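Ticket 316, labware sorting table, Woltdale room
Opened by: Umesh Bansal
Status: open

The plastic flask does not stay standing on the dark tray when the tray is carried. I need a safe way to store it.

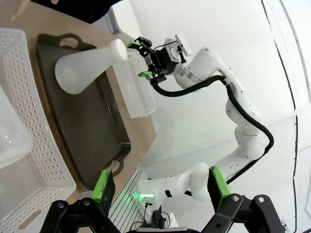

I already tried a paper towel under the flask, and it did not help. The cap was closed each time.

Reply, Abhishek Maurya, 3 pm:
Please keep the flask in a white basket and use the tray only at the table.

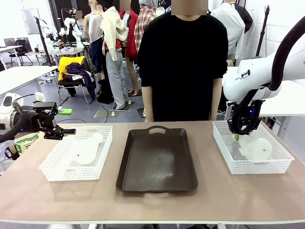
Lids can share a basket, but please keep the tip rack separate.
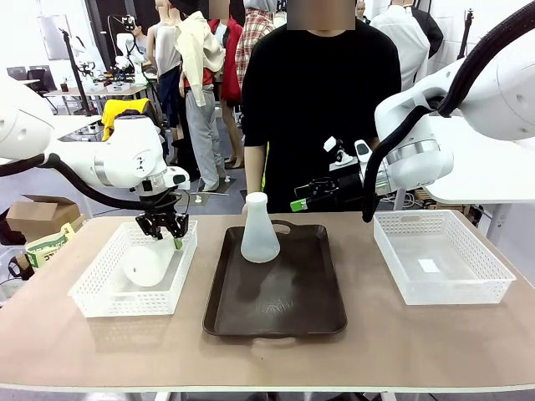

Umesh: Thank you, I will try this and write again in January.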